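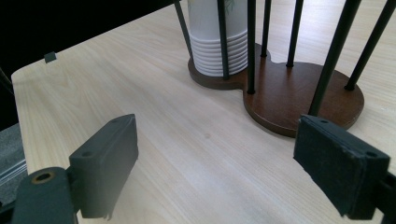 About Gilus Bindery School

Home Classes Repairs About Visit Contact

8 August 2024
By the school office

Gilus is a small school that teaches bookbinding and basic book repair to adults. We run evening and weekend classes, a longer course for people who want to bind regularly, and a repair bench that takes in work from the public. The school is independent and is paid for by class fees and repair work.

How the school started

The school grew out of a repair shop. The shop fixed hymnals, cookbooks, family Bibles and a lot of library discards, and customers kept asking how the work was done. A Saturday class was set up to answer them. It covered one thing, a pamphlet sewn through the fold with a paper cover, and people went home with it the same afternoon. That class is still on the schedule and hasn't changed much, except that we now use a heavier cover paper.

The Saturday class filled, a second one was added, and after a while the teaching took up more of the week than the repairs did. The shop gave up its storefront and moved to the Engström building, where we are now. We have 1,849 square feet on the ground floor, split between a teaching room, a press room and the repair bench at the back. The building was a shoe warehouse before it was divided up. The loading door still works, and that is how the board shears got in.

What we teach

Most people begin with the single-section pamphlet and go on to Sewn Books, which runs six weeks. In Sewn Books you fold and press your own sections, pierce them, sew them over tapes, round the spine and case the book in cloth. By the end you have a blank book with square corners, or close to square. Cutting board accurately is what takes practice, and we spend a full session on it.

After that the classes split. Some students go toward boxes - slipcases, drop-back boxes, portfolios - and some go toward leather. Boxes need patience with measuring. Leather needs patience with a knife, and we ask that you take the sharpening session before the leather class so that the first two evenings aren't lost to dull edges.

We also teach:

Paper repair with wheat paste and Japanese tissue
Rebacking a cloth case
Long stitch and other non-adhesive bindings
Paste papers, in July only, when the windows can be left open and the sheets dry flat

We don't teach marbling. There is no good place in the room for the trays, and other schools do it well. The office can suggest a few.

The long course

The long course meets one full day a week for nine months and has eight places. It follows the order a working bindery would use, starting with tools and adhesives and ending with each student taking a damaged book from first inspection to finished repair. Students write up their treatment notes as they go. The notes are kept with the book, and a copy stays here.

The fee can be paid by the month. A deposit of $400 holds a place and comes off the last payment. If you have to drop out before the second month we return it in full.

Applicants don't need a portfolio. We do ask that you have taken Sewn Books here or something like it elsewhere, and that you bring one book you made, including the parts that went wrong. We learn more from a badly trimmed head than from a description of your experience.

The room and the equipment

The teaching room has shared tables and good light from the north side until late afternoon. Every student gets a bone folder, an awl, a cutting mat, a steel rule, a knife with fresh blades and a pair of pressing boards. You are welcome to bring your own tools, and people who stay with it usually end up doing so.

In the press room there are nipping presses, two standing presses, a job backer and the board shears. The press we use most is the Ikari, a floor-standing model we bought secondhand and had re-leveled. It takes folios that won't fit in anything else we own. Students on the long course are trained on all of the presses. In shorter classes the teacher operates the shears and you stand behind the yellow line.

Our cloth is starch-filled and our board is acid-free. The everyday adhesive is a mix of PVA and methyl cellulose, with wheat paste cooked fresh for leather and for repair. Materials are included in the class fee. Leather is the exception - skins vary too much in price - and you choose yours from the drawer and pay for it separately.

The repair bench

The bench is open to the public two afternoons a week. Bring the book, and someone will look at it with you and write an estimate. There is no charge for the estimate. Typical work is loose hinges, torn pages, broken sewing and spines that have come away. We keep the original cover where it is sound enough to use.

We finished 47 repairs last year. That is a slow pace, and the wait at present is four months. Books that are wanted for a wedding or a funeral can sometimes be moved up, so please say so when you call. We don't take books with active mold, and we don't give valuations.

Who teaches here

All of our teachers bind or repair books for a living in addition to teaching. One came from a university conservation lab, one from edition binding, and the rest learned in small shops. They don't all work the same way. You may be shown two methods of turning a corner in two different classes, and either is fine.

Class sizes are kept to eight, or six for leather. With more than that, people end up waiting for the presses.

Getting in and signing up

The entrance is on the side of the building, past the bicycle racks. There is one low step, and a ramp that we put down on request. Parking in the lot is free after five and on weekends.

Booking is done online through Wemirix, which sends your confirmation and the supply note. If you would sooner not use it, call the office or come by during bench hours and we will sign you up on paper. New classes are posted at the start of each season. If a class is full, put your name on the waiting list anyway. Places do come up, often in the last week.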